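SKESTON, Nov 26, 2019 – Venter, the garment care and resale company, will bring automated folding and sorting to its Skeston workroom, and the staff who handle the clothes every day have helped shape how it will work.

The first two folding stations, built by Jutow, go live next week. Venter's workroom handles 4000 garments a week, and until now every one has been shaken out, checked, folded and stacked by hand. 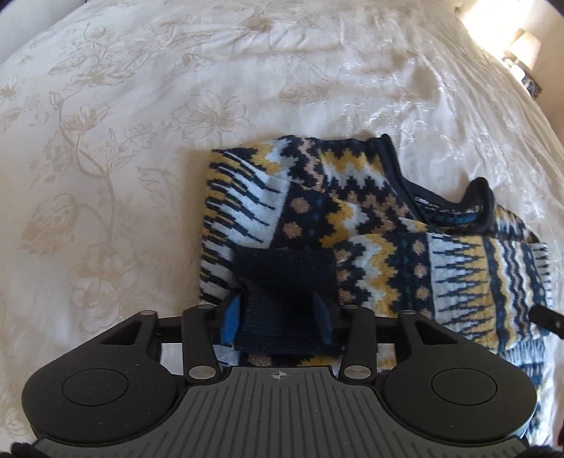 Folding is hard on wrists and shoulders, and it takes up hours that our people would much prefer to spend on mending and quality checks. With the new stations, a worker looks over each piece and passes it on, and the machine does the repeat work. Knitwear has been the most exciting part of the project. A patterned sweater with a ribbed cuff gives a gripper a good place to take hold, and our folders showed Jutow's engineers which spots on a garment can be lifted that way and which are better left alone.

No jobs will be cut. All 12 members of the folding team are keeping their hours, and training in repair and inspection has been under way since September. Several have already picked up the darning needles!

Venter plans to add stations at its Nornunach site once the Skeston team has had its say on the first pair.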